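January, Tilahun set, afternoon

Picked up the box task again after lunch. Target for this one is 400 good demos and we're at 200 as of the break, so halfway, and my forearms know it! Bontu Tamiru did the morning block and I took over at two. Her pace is a lot better than mine (she does this thing where she lets the left hand just park on the table and does everything with the right, and I've started copying it).

Notes for whoever cleans the data:

The first batch after lunch has a sync problem. Left gripper clock was drifting against the right one, Fuad spotted it in the Lurnomlow viewer. He restarted the logger and it's been fine from there on. I've tagged those 40 as "check", please don't throw them out yet, I think we can shift the timestamps and save them.

Tracking drops when I roll my right wrist too far and the marker plate tips away. I'm trying to keep it turned up the whole way through the lid motion. Slower, but the tracks look much cleaner. Also the cable on that side tugs a bit on long reaches, so I've started leaving more slack before each run.

Starting pose: Fuad wants more variety and he's right, I always begin from pretty much the same spot without meaning to. From now on shift the box a little between takes, and turn it a few degrees every so often. Keep the text side toward you though, the other way around is a separate task and it'll get its own label.

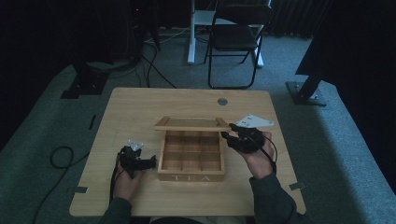 Tea box, lid up, right gripper near the corner of the lid, left one resting.

Open question is whether we count slow, fumbly lid grabs as good. Bontu says keep them, the Gekon policy got better at recovering once it had some ugly ones to learn from. I'm leaning her way. Will ask at the Kositz call.

Still to do: charge the spare battery, rename the morning folder, get to 400.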